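Print this page | E-mail this page

Chapter 4
Laying Out Parts Before Assembly

4.1 Scope

This chapter covers the preparation of a bench for small mechanical assemblies: the work surface, the covering placed on it, and the arrangement of loose parts before any fastening begins. Torque, thread preparation and final inspection are treated in Chapters 6 through 8. The reader is assumed to have completed the hand tool exercises in Chapter 3.

A layout is the set of parts needed for one assembly step, placed on the bench in known positions. It differs from a kit, which is the full set of parts issued for the job and normally stays in its tray. Most errors in student assemblies at the Farkbridge shop were traced to the layout stage. In one term 83 faulty assemblies were reviewed, and 40 of them had a part that was reversed, swapped with its mate, or left in the tray.

4.2 The Work Surface

The bench should be flat, level and free of chips from earlier work. A light-colored top makes small dark parts easier to find but shows scratches quickly and reflects overhead lighting. Both problems are reduced by a mat.

Paper mats are suitable for dry parts and are discarded when torn or stained. Heavy brown paper is preferred over white, as it gives usable contrast with both light plastic and dark friction material. Rubber mats are used where parts may roll or where the work involves striking. Cloth is not recommended. Fibers catch on burrs and transfer to friction surfaces.

The mat should cover the working area and stop short of the front edge of the bench. A mat that hangs over the edge can be pulled by a sleeve, and the parts go with it. Keep a margin of at least 15 mm.

4.3 Orientation and Spacing

Each part is laid in the orientation that shows its identifying features. For a bracket, these are the tabs and holes. For a brake pad, they are the backing, the friction face and any wear groove. Parts that are supplied in pairs, such as pads, are laid near each other but never touching or stacked. Stacked pads are easily counted as one. 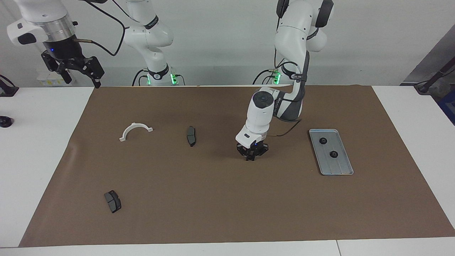
Spacing depends on how the parts will be picked up. Leave 80 mm between neighboring parts when they are lifted by hand with gloves on. Closer spacing is acceptable for bare-handed work with tweezers. Curved parts, including arch-shaped brackets, should rest flat so that they do not rock when touched.

Record the layout on the job sheet before the first part is moved. The Dekker sheet has a grid for this purpose; the Junder sheet requires a written list, left to right.

Revised for this edition by Marijke Postma
Page last updated: January

Reader comments (3)

tolerance_stack: The spacing value in 4.3 is too large for our benches. We use half of it and have had no trouble.

R. from second shift: Is the grid on the Dekker sheet meant to be to scale? Ours came without any dimensions.

padsandrotors: Section 4.2 should mention changing the paper between jobs even when it looks clean. Otherwise useful.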